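The Little Things by the Door

Leonora Abella keeps her lint roller on a hook beside the coats, and she will tell you, at some length and with great affection, how it got there. For years it lived in a bathroom drawer under the hair ties, and for years she left the apartment in a dark sweater with half the cat on it. Then in April she spent a long weekend moving every small, useful thing she owned to the place where she reaches for it – scissors to the mail basket, shoe brush to the shoe rack, roller to the coats – and she hasn't gone hunting since.

I tried it myself, starting with the roller, and got a bit carried away. A bright handle helps, I found, and pink is very hard to lose. From there I moved on to the dish rack, the white wire kind with wooden handles and a tray for the cutlery, which had been sitting on the wrong side of my sink for as long as I'd had the sink. 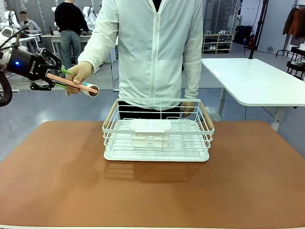 Lorraine Ormsby wrote to us that the roller is only half the job, and that a spare refill ought to hang on the same hook, or you'll be back in that drawer by spring. She keeps hers in a cloth bag with the clothes brush, and her sister has copied her.

I have put up a second hook. The dish rack stays on the left now, close to the plate cupboard, and I still turn the wrong way some mornings with a wet cup in my hand.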